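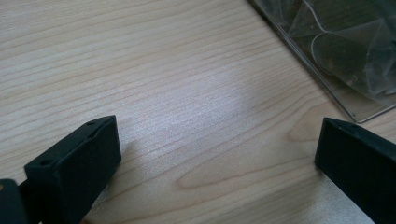
Finish maintenance on light wood tables, shared study areas
Last updated: March 14, 2023
Reading time: 3 minutes

Derdale_Facilities
Members are asked to submit comments on the proposed maintenance procedure for the blond wood tables at the Derdale and Bromineck reading rooms. The present practice is a damp microfiber cloth each evening and a full sanding and recoating when wear is reported. The proposal would replace full sanding with a light abrasion and one new coat of water-based finish. Comments will be accepted until the April meeting.

benchandgrain
This office supports the proposal in part. Tabletops with a clear finish over pale wood do not conceal uneven work. If one area is abraded more heavily than the next, reflected light will show the difference at once. Please specify the grit. We have used 400 between coats with acceptable results and would not go coarser on a sound surface.

Bromineck_Rooms
We do not support the change. Our tables were recoated by the light method two years ago, and the new coat peeled near the seating edge within one term. The contractor attributed this to residue from spray polish. Full sanding costs more, but it removes whatever has been left on the surface.

benchandgrain
With respect, that is an argument against spray polish. Sanding to bare wood can be done only so many times, particularly where the top is veneered. Has Bromineck confirmed whether its tops are solid?

Bromineck_Rooms
We have not. The purchase file gives the supplier as Munasinghe and the item as "table, light, 46 in." No construction is stated.

m_oakley307
Look at the underside and compare the grain. If a pointed, looping figure on the top has no relation to what appears on the end of the board, the top is probably veneer. A supplier may also use a different sheet underneath, so the end is the better place to check. Please do this before any machine sanding is authorized.

Derdale_Facilities
Thank you. The draft will be amended to require inspection of the edge before work begins. The grit will be stated as 400. Staff have also asked whether the sheen should be changed. The current finish is slightly glossy, and several readers have complained of glare from the overhead lights.

quietfloor
I would ask that a matte finish be considered. Our branch made the change in the Pindo room and complaints stopped.

benchandgrain
A matte finish is acceptable, although it tends to become shiny where forearms rest. Within a year the tables may look patchy. I would recommend satin.

quietfloor
Ours have not become patchy. They are in use every day.

Bromineck_Rooms
The sheen may be decided separately. Our objection to the light method stands unless the procedure also requires the surface to be cleaned and a small section tested for adhesion. We would withdraw the objection on those terms.

Derdale_Facilities
Both requirements will be added. The amount set aside for the first group of tables is $3000, and the test section can be completed within it. Satin and matte samples will be prepared on spare boards and placed in the Derdale staff room for comparison. Spray polish is to be removed from the supply closets at both locations.

m_oakley307
Please label the boards on the back. The last set was not labeled, and we were unable to reorder.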